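Start Line Detection for Club Kart Racing
Araceli Orozco
Term project report, Sun 4 December

3. Method

The Billville kart track judges jump starts by eye. The aim of this project was to measure kart movement before the lights go out, using a magnetic loop buried under each grid slot and a Tivico data logger.

The logger samples every loop at 2000 Hz. A kart is marked as moving when the loop signal drifts past a set threshold for 200 consecutive samples. Shorter drifts are dropped — most of them come from engine vibration while the driver holds the brake.
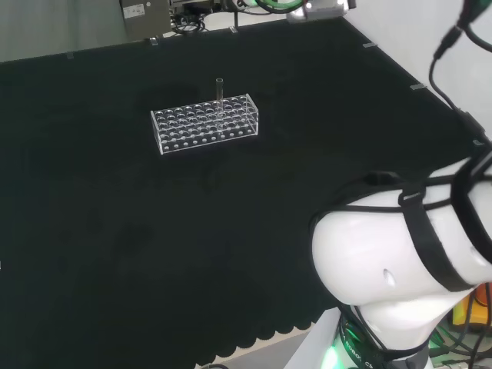

The threshold was set from practice starts recorded in June. Drivers were told to hold still, creep, or launch early, and a marshal noted which one they did.

4. Results

The final data set holds 183 starts. Agreement with the marshal was good for early launches and poor for slow creep, where the signal often stayed under the threshold until the lights were out. Slots on the outside row gave more false alarms than the inside row. The loops there run close to a steel drain cover.

5. Open problems

Kart floor height was not recorded and should be. Wet starts were not tested.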